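Home Essays Archive Subscribe Contact

In Praise of Owning It Longer

April 2018

I have been thinking lately about how long we keep our clothes, mostly on account of my closet rod, which came down in the night with a crash that woke the whole house. I had always thought of myself as a person with not much to wear. Well! There were shirts in that heap I would have sworn I gave away years ago, and two with the tags still on.

We have gotten used to buying clothes the way we buy milk. A sweater costs less than lunch, so we don't ask much of it, and when the elbow goes we shrug and get another. I don't want to scold anybody (I have done plenty of shrugging myself), but I do think we lose something when we never get to know a garment well enough to miss it.

My grandmother bought her winter coat at Vesto, a little department store that is long gone now, and she wore it for most of my childhood. She had it relined four times. The collar smelled of her hand cream, and I could have picked it out of 800 coats with my eyes shut.

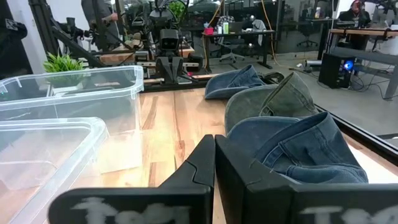
Denim may be the last thing many of us still treat that way. People who would toss a blouse over a missing button will patch the knees of their jeans and brag about it, and I find that very hopeful. We already know how to be fond of something faded. I would like to see us stretch that fondness a little further — to the cardigan, the plain work shirt, the good wool skirt that only needs its hem let down. I have a needle and a jar of buttons, and come September I plan to get through the winter on what is already in the closet, once somebody helps me put the rod back up.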